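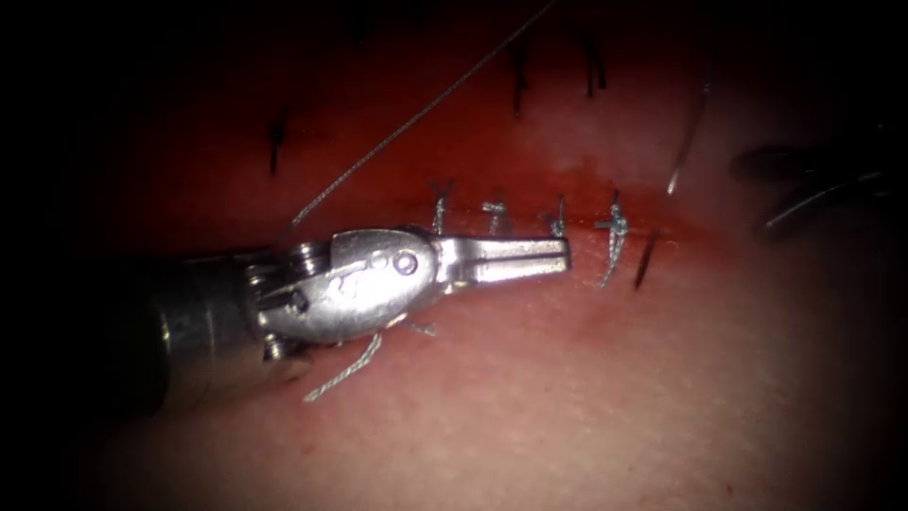 Week 3: Reading a suturing result
Notes by Hawi Endale, for Wednesday's seminar

Four tied knots in a neat row look convincing. Before you accept them, ask what was measured. The Clarnar paper trains a policy on 300 demonstrations and reports success in nearly all of its test runs. There were 15 of those.

What counts as success? In Clarnar, a knot that is tied. Tension is not scored, and neither is how well the wound edges meet. Even spacing is pleasant to look at - it tells you little about whether the stitch would hold.

Where does the error hide? Look at the loose thread. A long strand crosses the view and vanishes behind the wrist of the instrument, so any tracker has to guess that stretch. The authors give one average error for the whole thread. I would want the hidden part reported on its own.

Who stepped in? Mitiku Fikre found 2 resets by hand in the appendix, both left out of the headline figure.

Reading: Clarnar, sections 2 and 3. Bring one number you don't believe.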